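Newsletter > Swap Room > Small things

March
By the Swap Room desk, Stidville

Quick one this month, the kettle is broken and I have to be out by 3.

Small things. We have too many of them and they are all in the wrong place. Big stuff at the Swap Room pretty much takes care of itself, a chair comes in, somebody sits on it, it goes home with them. Small stuff sits. It rolls under the shelving. It ends up in the biscuit tin with the fuses and then it's gone until the next clear-out.

So the shelf along the Vallum Street side is getting redone. Old way was by size, which sounded good and made no sense after a week. New way is by what a person would come in looking for. Music bits with music bits. Toys with toys. Blocks and game pieces together, even if there's only one of something. Metal odds and ends in the shallow trays, NOT the tin. The tin is retired. Please stop putting things in the tin.

The metronome first, because I've had the most questions. It's the pyramid kind, reddish-brown wood, scale up the front. Goes on the music shelf beside the recorders and the box of rosin. When you're done looking at it please stand it back up on its base. A mechanical one wants to be level or the tick goes lopsided, you get a long one and a short one, and then people tell me it's broken. Don't overwind it. If it feels tight, stop. We haven't timed this one against a clock yet so it goes out "as is" and the tag will say so.

The owl. Light blue, big round eyes, number 1 on the belly. If there's a 2 and a 3 in somebody's toy chest in Stidville, bring them in!! I would love to put out a full set, if it is a set. No idea. Might be a one-off. It goes with the toys, lower shelf, where short people can reach it.

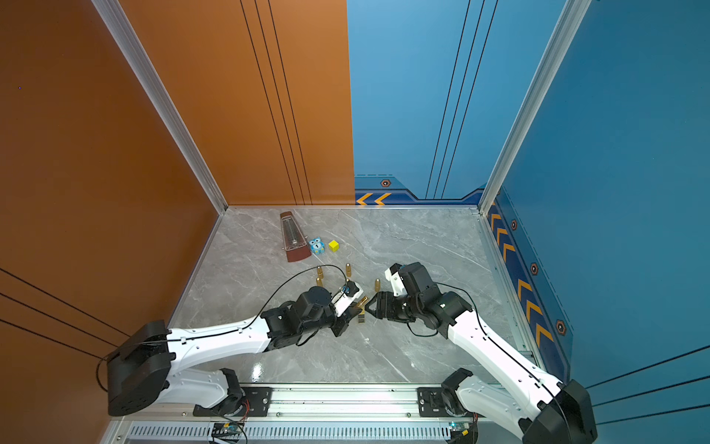

Vol. 12, No. 3

Yellow cube goes in the block bin. Could be from a counting game, could be from anything. We get a lot of single cubes, and the block bin is happy to have them. Teachers from Hornthorpe take a bagful every spring and don't mind if the colors don't match.

Brass pieces. These are the ones I really wanted to write about and now I've got no time. Little bullet-shaped cylinders, and they do like to wander. Stand one up and it's fine, lay one down and it's off across the counter. Shallow tray, felt liner, keep them together as one lot. I'm not splitting them up. If you want one you want all of them, that's the deal. I'd like to know what people think they came off of, so write your guess on the card next to the tray. So far the card has two guesses and a drawing of a fish.

On cleaning brass, since somebody always asks. Go easy. Soft dry cloth to start. If that does nothing, a drop of dish soap in warm water, wipe, dry right away. Leave the polish at home, some people like the darker color and you can't put it back once its gone. Same goes for the wood on the metronome, dry cloth, nothing wet near the works.

Sorting help needed. Mostly afternoons. The job is simple:

Pick up one thing. Decide where a stranger would look for it. Put it there. Tag it if it needs a tag. Next thing.

Most people slow down on the deciding part. If you've been holding the same item for more than a minute, it goes in the Ask tray and you move on. The Ask tray is allowed to be messy. Last time we had it down to around 10 items by closing and I count that as a very good day.

Tags: white for free, green for "please leave something in trade." We are out of green. Use white and write TRADE on it, big letters, until the new ones come in. String is in the drawer marked string (finally).

Things we are short on for the small shelf: shallow trays, jar lids that fit actual jars, felt, any kind of divider. Cutlery trays are perfect. Egg cartons no thank you, we have a tower.

Things we have plenty of: keys with no locks, marbles, single earrings, chess pawns (white).

Drop-off is at the side door, ring the bell for 901 and wait, it takes a bit to get down the stairs. Please don't leave bags on the step. The Sulemana bakery next door has been very patient with us about the step.

The music shelf goes up first, then toys, trays last. If you want the metronome put your name on the sheet by the door, one name per houshold, and we'll draw at the end of the month.

Rest of the list next issue. Bring a tray if you have one.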